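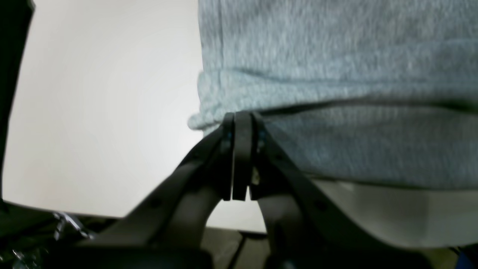 A reader in Edow wrote in to say that small towns should stop fighting the self-checkout lanes and be glad the store is still open. I understand the point. I shop at the Elonus on Dodon Street, and I remember the winter we had no grocery store at all.

Home News Opinion Letters Archive

Opinion > Local Business > Shopping

Still, being glad of a store doesn't mean keeping quiet about it. Elonus took out four staffed lanes in May and left one. At five in the afternoon the line for it reaches the bread. Most of the people in it have full carts, or small kids, or a check to write. The machines are fine for milk and a paper. They are slow for a week's food, and a clerk has to come over for every bottle of wine.

Papadopoulos Market, across the river, has 900 square feet and two clerks. Its prices are higher and I don't expect everyone to pay them. But I have never waited there more than a few minutes, and when the eggs are cracked somebody swaps them.

Edow has 1506 residents. A chain can work out what we spend in a week, and it can work out what a second cashier costs from four to seven. I would like to see it try that for one summer. If the lines stay as they are, put the machines back and I'll use them.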